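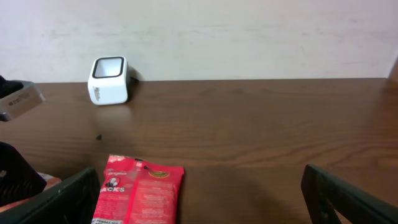
Wiping the table first is a waste of time, one reader wrote under the previous version of this page, if the wall gets done afterward and drips all over it. The order of work has been changed accordingly. The wall now comes before the wood, and the crumbs come before both.

# Cleaning a Wood Tabletop and the Wall Behind It

These instructions cover a wood table with a clear, glossy finish that stands against a painted wall. They do not cover oiled or waxed tops, bare wood, wallpaper, or limewash. For an oiled top, follow only sections 1 to 3 and stop there.

A desk-sized table takes 23 minutes from clearing to putting things back, plus drying time.

## What you need

- Two microfiber cloths for the wood, one for the wall
- A soft dusting brush, such as a clean 2-inch paintbrush
- Two small bowls
- Dish soap, the plain kind with no lotion or bleach
- A white vinyl eraser
- A melamine sponge (Ferrand Fine was used for the tests below)
- A folded bath towel

The wall solution is 1/4 teaspoon of dish soap in 227 ml of lukewarm water. For the wood, use plain water first. If plain water leaves a film, mix a second bowl at half the strength of the wall solution. Don't share one bowl between the two jobs. Wall dirt contains fine grit, and grit scratches gloss.

## 1. Clear the table

Take everything off. Sliding things aside and cleaning around them leaves a ring where each one stood, and on a glossy top the ring shows in side light.

Lift items straight up. Small boxes, trays, and cubes often have a molded edge on the underside, and dragging one a few inches is enough to leave a hairline. Anything metal should be checked underneath for burrs before it goes back.

Empty any open containers while they are off the table. A small white cube with an open front and a black rim, for instance, collects dust in the inside corners where a cloth doesn't reach. Tip it over a trash can and use the brush.

Snack packets get sorted at this stage:

- **Sealed:** wipe the outside with a barely damp cloth and set aside.
- **Open, still in use:** fold the top over twice, clip it, and move it to a cupboard.
- **Finished:** throw away before you brush, so that it doesn't shed more crumbs on a clean surface.

Printed packets should not be left under a hot lamp or on a damp tabletop. Some inks transfer to the finish. If this has already happened, see the table in section 5.

## 2. Remove loose debris

Brush from the wall toward the front edge, along the grain. Catch the crumbs in a hand or a dustpan held below the edge. Don't blow them off, and don't use a wet cloth yet. A crumb that gets wet smears, and a dark crumb pressed along under a cloth can look like a scratch until it is cleaned up.

Then brush the joint between table and wall. If the table can be moved, pull it out 4 inches and brush the back edge from behind. If it is fixed, run the corner of a dry cloth along the gap.

## 3. Clean the wall

Lay the folded towel along the back of the table, tight against the wall.

Work on a dry wall and go from the mildest method to the strongest. Stop as soon as the mark is gone.

1. **Vinyl eraser.** Use short strokes in one direction with light pressure. This removes many gray rub marks left by chair backs, boxes, and bag straps.
2. **Soap solution.** Dip the cloth, wring it until it no longer drips, and dab the mark. Wait a minute, then wipe with a second, clean part of the cloth.
3. **Melamine sponge.** Dampen it and pass it over the mark four or five times without pressing. It is an abrasive. On flat paint it leaves a shiny patch that is more obvious than the smudge was.

Test step 3 in a spot below table height first. On the off-white eggshell used for our trial, a Kornmont interior paint, ten passes produced no visible change and 20 produced a slight sheen. Other paints will behave differently.

After spot cleaning, wipe the whole strip of wall above the table from left to right with the soap cloth, then again with plain water. Cleaning only the marks gives a spotted result on a pale wall that has some general grayness. Remove the towel when the wall feels dry.

## 4. Clean the wood

Wet one microfiber cloth with plain water and wring it hard. Wipe with the grain in full-length strokes, starting at the back. Overlap each stroke by a third. Rinse the cloth after every second stroke.

Follow at once with the dry cloth, also with the grain. No water should stand on the surface for longer than it takes to reach for the second cloth. Joints and edges need a separate pass.

Put your eyes near table level and look toward the light. Reflections should have clean outlines. If they look hazy, repeat with the weak soap solution, then plain water, then dry again.

## 5. Marks that remain

| Mark | Treatment |
|---|---|
| Sticky ring | Damp cloth laid on it for two minutes, then wipe |
| Grease from chips or nuts | One drop of dish soap on a damp cloth, rinse twice |
| Transferred ink | Vinyl eraser, light pressure, test at the edge |
| White haze from moisture | Leave uncovered for 24 hours before trying anything |
| Hairline scratch | Ronitero clear polish, applied with the grain |
| Scratch that catches a fingernail | Needs refinishing |

Ronitero comes in a 294 ml bottle. Use a few drops. It is for lacquer and polyurethane only and will streak on shellac.

## 6. Put things back

Wait until the top is fully dry, nearly 89 minutes in a closed room in January, less with a window open in summer.

Fit felt pads under trays and metal boxes. Trornau 1/8-inch pads hold well on brushed metal if the underside has been degreased first. Lightweight plastic cubes can do without.

Leave a gap of at least an inch between the wall and anything standing at the back. Taller objects need more if they get knocked. Keep the front half of the table clear if it is used for eating, and set open food on a plate or in a bowl.

## Intervals

Dry brushing: daily if the table is used for food, otherwise weekly. Damp wipe: weekly. Wall: twice a year, or when marks appear. Polish: once a year at most, as repeated coats build up and turn cloudy along the grain.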